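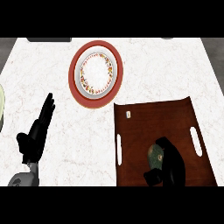

Figure 3. Simulated kitchen task from the course project. The right gripper holds the avocado over the tray; the plate is the goal.

4.2 Student teams and the avocado problem

Each team in the Gonilley course was given the same simulated counter and 20 teleoperated demonstrations to start from. The assignment sheet, written by Danai Theodorakopoulos, called the task "a warm-up." It took most of May.

Moving the fruit from tray to plate (Fig. 3) needs only one arm, and most teams let the other one idle. Team Skinel tried to give it a job and saw their score drop, as the policy had now learned two ways to bump the plate. They put it back to idling and wrote a page on the virtues of restraint.

We logged 780 rollouts across 8 teams. The most common failure was a late release -- the arm would reach the plate, hover, and go on hovering until time ran out. Team Jivmont traced this to their own demonstrations, in which the operator had paused before each drop to ask whether the recording was on. Trimming the pauses and retraining fixed 14 of the failed starts. The remaining ones are discussed in Section 5, under a heading the students asked us to soften.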